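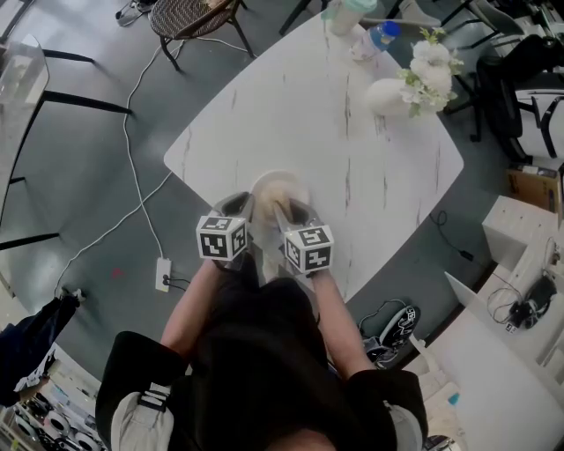

Why Are Plush Toys So Soft?

Rub your hand over a plush toy and it feels a little like petting an animal. But most plush toys have no animal hair in them at all. The soft part is made from thread, and the thread is usually made from plastic.

What is plush?

Plush is a kind of cloth with two parts. The back is flat, like the cloth in a shirt. The front is covered with short threads that stand up. These threads are called the pile. When you pet a toy, you are bending the pile, and it springs back when you let go.

Long pile makes a toy look fluffy. Short pile makes it look smooth, like velvet. If the threads are very thin, they bend easily and feel softer. Thick threads feel scratchy.

Where does the thread come from?

Most plush today is polyester. Polyester is a plastic, the same kind used to make many water bottles. At a factory, small plastic chips are melted and pushed through a metal plate full of tiny holes. The plastic comes out in long strings, thinner than a hair. The strings cool and are twisted into yarn.

What is inside?

The stuffing is often polyester too. It is crimped, which means it is bent into tiny waves. The waves keep the strings apart and leave room for air. When you squeeze a toy, you push air out. When you stop, the waves open up and air goes back in.

Some toys also have plastic beads sewn into a small bag inside. The beads make the toy heavier so it can sit up.

How is a toy put together?

Workers cut the cloth into pieces using a pattern. A simple toy might need 5 pieces, and a fancy one might need 25. The pieces are sewn together inside out, with a small gap left open. Then the toy is turned right side out through the gap, filled with stuffing, and closed by hand with a needle and thread.

Try it

Find a plush toy and brush the pile one way with your finger, then the other way. One way will often look darker - the threads are leaning, and light bounces off them differently.

Words to know

Pile: the threads that stand up on cloth
Polyester: a plastic that can be made into thread
Crimped: bent into small waves

Written by Aurelio Lozano, July 2020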